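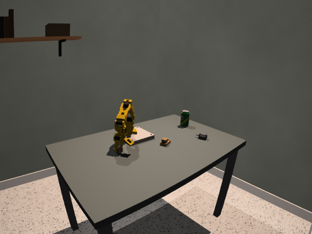
What does "CR B2a,b(iii)" mean when it's written after the name of a tree?

It's a Red List assessment. CR is Critically Endangered, B2 means the category was reached on a small area of occupancy, "a" means very few locations or a badly broken-up range, and b(iii) means a continuing decline in the area, extent or quality of the habitat.

**Writing up a shrub known from one forest**

Posted by flodley_herbarium, 9/29/25

I'm putting together a short account of a shrub in the coffee family that has only been collected in one place, a patch of dry forest on limestone above Hastetti. There are four sheets, all from the same slope. The newest was made in March, in fruit. The forest is being cut back from the south side for fields, and there are pole cutters' paths all through it.

My first draft says Critically Endangered under B2. A colleague read it and said I should use Data Deficient, since four sheets isn't much to go on. I also don't know what to do about the area of occupancy. The forest patch is smaller than one grid cell. Do I give the real area of the patch or the area of the cell? And does one forest always count as one location?

The nearest relative seems to be a plant from Buvine with longer petioles and hairy fruit, if that matters.

**Despina Olteanu**

Use the cell. Area of occupancy is normally measured on a 2 × 2 km grid, so a single occupied cell gives 4 square km even if the forest inside it is much smaller. The CR threshold for B2 is under 10 square km and the EN threshold is under 500. You can give the true size of the patch in the text, and I would, but keep it out of the criteria line.

"Location" in the guidelines is defined by threat. It's an area in which a single event could quickly affect all the individuals present. If clearance from the south side could take the whole patch, that's one location. If half the plants were on a cliff that no one could ever farm, you could argue for two. One forest is often one location, but you have to say what the threat is.

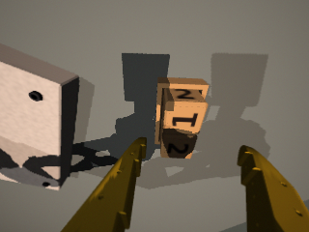 On Data Deficient: it's meant for cases where you can't choose between categories because the information isn't there. Few sheets don't put you in that position on their own. What matters is whether people have looked in similar forest nearby and failed to find it. The criteria stack up in a fixed order, a bit like the wooden block with its three faces of characters one above another, and yours should read from the top as category, then criterion, then subcriteria. For you that would be CR B2ab(iii), or CR B1ab(iii)+2ab(iii) if the extent of occurrence is under 100 square km too, as it must be with a single site. When the extent works out smaller than the occupancy, set it equal to the occupancy.

Cite someone for the clearance. "The forest is being cut back" needs a report, a dated satellite image or your own field note with the date on it.

**tavares_botany**

Agree with most of that. I'd add that if anyone has counted plants you should look at criterion D as well. Fewer than 50 mature individuals is CR under D, and under 1,000 is VU under D1. We had one where the first trip found 80 and everybody stopped thinking about D, but most of those were seedlings and don't count as mature.

The relative doesn't matter for the assessment. Put it in the notes with the fruit and petiole characters so people can tell the two apart.

**limestone_walker**

I would just put DD and let someone else change it later. Is the Hastetti patch the one behind the quarry? I think I walked there once and there were a lot of Croton.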